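Home workshop group builds a plant-watering robot

Members of the shared workshop Vellau started in March to build a small robot which waters houseplants. It is called Ronum and will run on a rail along the wall of an ordinary room. Rosalía Peñalver leads the build, and three members help her in the evenings. 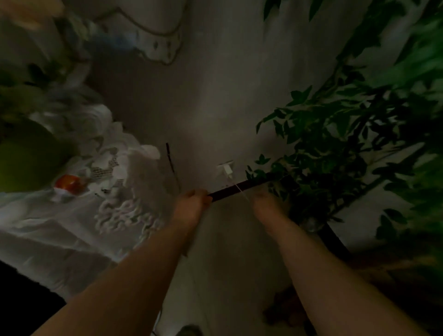

How will the robot know when a plant needs water? A sensor in the soil of each pot sends a signal to the controller, and the pump opens only for that pot.

The most difficult part until now was the turning of the arm – it has two motors, and they must move together. Renji Tanabe has written the control program. The group will show Ronum at the workshop after the summer, and the drawings can be copied without payment.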